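Getting a White Basin Properly Clean (and Keeping the Room Around It That Way)

I love a white basin. I love it even more after a good scrub, when you catch it from across the room and it looks brand new! The trouble is that white shows everything, so here's how I do ours. The whole job takes me 30 minutes on a Monday, with the radio on.

Start by taking everything off the rim. Cups, soap, toothbrushes, the lot. Cups that live on the corner of a basin leave a ring underneath, and you'll only scrub around it if you leave them where they are. Wash the cup while you're at it. Small pink plastic ones go cloudy after a while, and a soak in warm water with a spoonful of baking soda helps a lot.

Then rinse, sprinkle baking soda all over, and go in with a damp sponge (the soft side, please!).
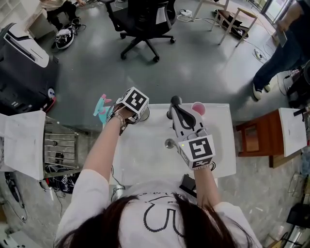 Work from the rim down, in small circles, and save the drain for last. An old toothbrush is the best tool I own for the edge of a metal drain, where the gray gunk collects. If it won't shift, lay a strip of paper towel soaked in white vinegar over the ring, leave it 8 minutes, then brush again. Never mix the vinegar with bleach, and don't leave it sitting on chrome any longer than that or you can dull the finish. Rinse with plenty of cool water.

Now the part I skipped for years: dry it. A plain cotton cloth, all the way around and over the metal too. Water spots are just water you left behind, and two minutes of drying saves so much scrubbing next time. I tried a fancy microfiber from Umport and liked it fine, but a piece of old T-shirt does just as well.

Toys near the basin get the same sponge and a rinse, then stand on a towel until they've stopped dripping. Squeeze out any that hold water!

While you're in the mood, do the floor. Smooth gray floors are wonderful because they hide crumbs and terrible because they show every streak. Sweep first, always, then mop with a barely damp mop and hardly any soap. Office chairs are worth rolling right out of the way. Turn them over and pull the hair and thread out of the casters with tweezers (so satisfying), and they'll roll like new. Mesh backs just need the brush attachment on the vacuum.

Lift cords up off the floor before you mop, and keep power strips well clear of anything wet. I hang mine on a hook from Luvov, the kind with the wide lip.

Big rooms with tall white walls are easier than they look. Dust the low half with a dry flat mop, top to bottom, and do the open shelves one compartment at a time. For arched ones, wrap the cloth around your hand and follow the curve. 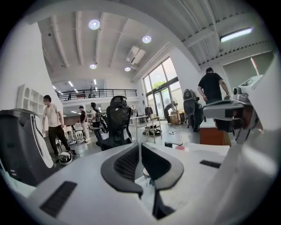

White walls, open shelving and a gray floor with a bit of shine.

Fancy carved chairs want a dry paintbrush for the grooves, then a wipe. A one-inch brush is perfect, and keep it just for dusting!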